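Section 4. Setting up your pantry list

Welcome to the good part! Your Planico kitchen planner is installed, your household has a name, and now you get to tell it what you cook with. Set aside one quiet evening for this if you can, put some music on, and start with the shelf you reach for most.

4.1 Before you start

You need the Planico app signed in on one phone or tablet, and your kitchen scale set to grams. The free plan holds 300 pantry items and the family plan holds 900, so there's plenty of room even for people (like me) who own far too many kinds of vinegar.

Note: If you're moving over from Prekow, import your old list first. Go to Settings, then Lists, then Bring In. Doing it the other way round gives you doubles, and cleaning those up is slow work.

4.2 Adding your seasonings

1. Open Pantry and tap the plus sign.

2. Choose Seasonings. Spices, sauces, oils, salt and sugar all live here, and you can split them up later.

3. Type the name the way you say it at home. If your family calls it "the red sauce," type that! Search works on your own words.

4. Enter the size printed on the package. For jars you refill, enter what the jar holds when full.

5. Pick a unit. Grams are best for powders and milliliters for anything you pour.

6. Set the Low mark. This is the amount at which the item jumps onto your shopping list. A quarter of the package works nicely for most things – go higher for soy sauce if you get through it the way we do.

7. Tap Keep.
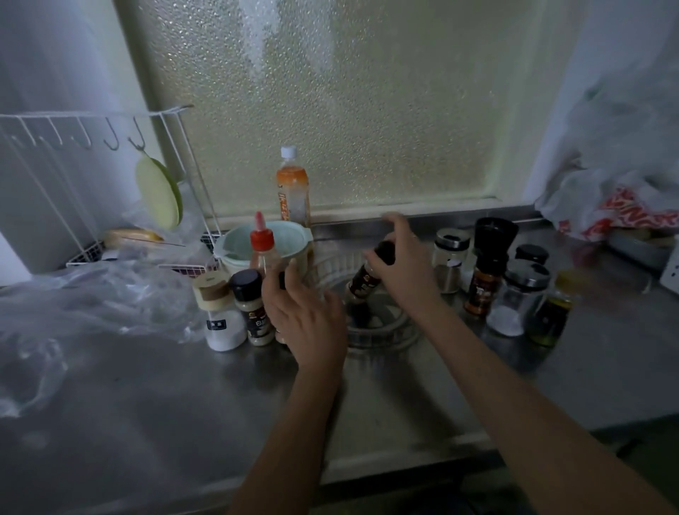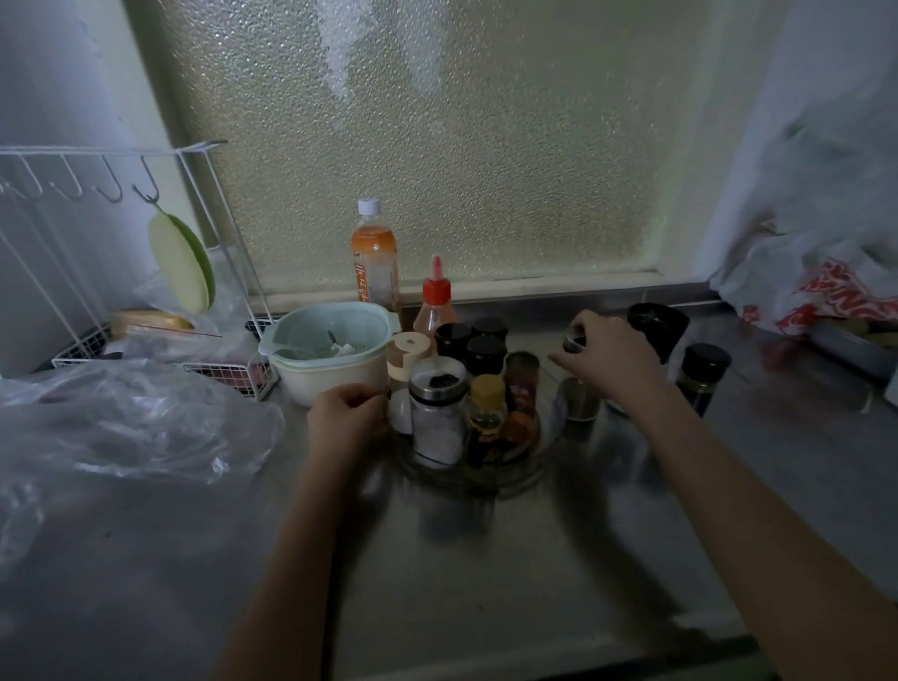
Spices and sauces both belong under Seasonings.

Rommel Quiambao wrote in to say that he skips the Low mark on spices completely and puts in an opened-on month instead, so that cumin opened in June comes up for a sniff test the next June, and he'd love to see this in the guide. Consider it added! The field is called Opened, and you'll find it under More on each item's page.

Caution: Changing the unit on an item you already have does not convert the amount. An item saved as 276 grams becomes 276 milliliters. Fix the number by hand before you tap Keep.

4.3 Using it while you cook

1. Open a recipe and tap Cook This.

2. Check the amounts. Planico fills them in from the recipe, and you can change any of them with the arrows.

3. For a pinch or a splash, tap Skip Amount. The item is marked as used and its total stays the same.

4. Tap Done when the meal is finished. Everything is taken off the pantry in one go.

Note: Tapped Done too early? Undo stays on the screen for 2 minutes. After that, open History, find the meal and choose Put Back.

4.4 Sharing the list

Go to Household, tap Invite, and send the code. Each person can add and use items right away, but only the owner can delete them. You can change this under Permissions.

Next: Section 5, Planning your first week of meals.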